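## Student Robotics Club: Outdoor Navigation Project

*2023-02-05*

The Lund Student Robotics Club has completed the first stage of its outdoor navigation project, in which members are teaching a small wheeled robot to follow a road without painted lines. The robot, known to the club as Fendau, was built by students over the fall term and carries a forward-facing camera. Work on the project began in October, and 18 students are now enrolled in it.

The club chose a tree-lined service route for its trials. Most published student exercises assume a marked lane, and the members wished to learn how their software would manage when the edge of the pavement is the main guide available to it.
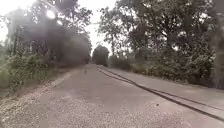
Each driving session is followed by an evening of labeling. Students work in pairs, marking by hand which parts of every picture belong to the drivable surface and which belong to the shoulder, the verge or the trees. To date the club has labeled 454 pictures. A further 184 have been set aside for testing and will not be shown to the software during training.

Gravel has been the most frequent source of disagreement among the labeling pairs. Some members regard loose stone over pavement as part of the road, while others would have the robot stay clear of it. After two meetings on the subject, the club adopted a written rule: gravel lying on pavement is labeled as road, and gravel beyond the pavement is labeled as shoulder. Earlier pictures are being checked again under this rule.

Long cracks and joints in the surface present a separate difficulty. An early version of the software treated any dark line running along the road as a boundary and steered to one side of it. Hanna Sydorenko, who leads the vision group, has asked that pictures containing such lines be given a tag of their own so that the results may be reported separately.

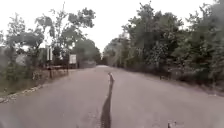 *The road ahead of the robot, with a tar-filled crack running along the pavement.*

The second stage will address speed control and stopping. Members of the mechanical group are also preparing a stiffer camera mount — the present one allows more vibration than the vision group would like.

Students who wish to join the labeling evenings should write to the club secretary. No programming experience is required, and new members will be paired with a current member for their first 7 sessions.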